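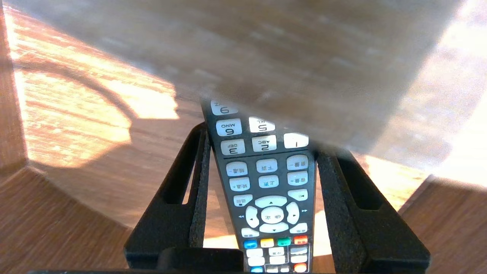 A TV remote between the padded fingers of a gripper, seen from the wrist camera.

Putting a remote control away takes a person a second or two. At Goltance, a small automation firm in Latitville, it has taken up most of May.

The firm is teaching a robot arm to tidy living rooms, and it is doing so by demonstration. An operator holds a lightweight handle with a trigger, moves it through the air, and the arm copies the movement a fraction of a second later. Joint positions, trigger values and the view from the wrist are recorded together. A trained model later sees the same kind of view and has to produce the movements by itself.

Tatiana Mikuš leads the demonstration work. Her team collected 100 recordings of the remote task in its first round and kept 84. The others were dropped for ordinary reasons: the operator paused too long, changed plan halfway, or regripped the object several times before lifting it.

"A pause is the worst of them," Mikuš says. "The model sees an arm that isn't moving and learns that not moving is a good response to that view. Then you run it and it stops over the table and stays there."

Operators now have a written procedure. They approach from above, square the fingers to the long sides of the remote, close, wait for the trigger to settle and lift straight up. The whole sequence should run at an even pace. Corrections are allowed and even wanted, provided they are made in one movement.

The wrist view is the main source of information for the last part of the approach, and it has its own difficulties. When the fingers close on something long, the object fills much of the picture and its far end may be hidden. Sunlight on a wooden surface produces bright patches and hard shadows that shift during the day. The first model, trained on recordings made before ten in the morning, performed noticeably worse after lunch.

Otakar Hudec, who maintains the arms, wanted to fit blinds. Mikuš refused, on the grounds that homes have windows. The compromise was to spread the recording sessions through the day and to log the time of each one, so that a fault linked to the light could be traced.

Grip is the other concern. A remote has rubber keys on one face and a smooth shell on the others, and the fingers should meet only its sides. Bare fingers slid along the shell in early trials, so Hudec lined them with textured foam. The foam compresses, which forgives a small error in the angle of approach. It also wears. He changes the pads after every seventh session and keeps the old ones in labelled bags, in case a run of poor recordings needs explaining.

Orientation caused a longer argument. A remote can be picked up either way round, and to the gripper the two are nearly identical. The model for placing it in a tray, however, has to know which end is which, as the household is assumed to want the keys facing up and the front end facing the television. Vilém Brabec, the firm's software engineer, first tried to have the model read the printed keys. It worked on one remote and failed on the next, which had a different layout. He now has operators record both orientations in equal number, with the turn of the wrist included in the demonstration.

Moving the handle is tiring. Sessions are limited to around 13 minutes, after which the operator's hand starts to drift and the approaches come in low. Brabec has tested guiding the arm directly by hand as an alternative. It gives smoother paths, but the operator's own fingers and sleeves enter the camera's view, and those will be absent when the robot works alone.

The recordings are stored and replayed with Purnis, the firm's in-house tool, which shows the camera view beside a plot of finger width. A clean grasp appears as a single step. A slip shows as a second, smaller drop a moment later, and reviewers look for that before they watch any video at all.

Work on the second round is under way, with more remotes and a wider choice of surfaces. Cups come next. Mikuš has already asked for a new set of foam pads, cut narrower, and Hudec has told her they will be ready when the present batch runs out.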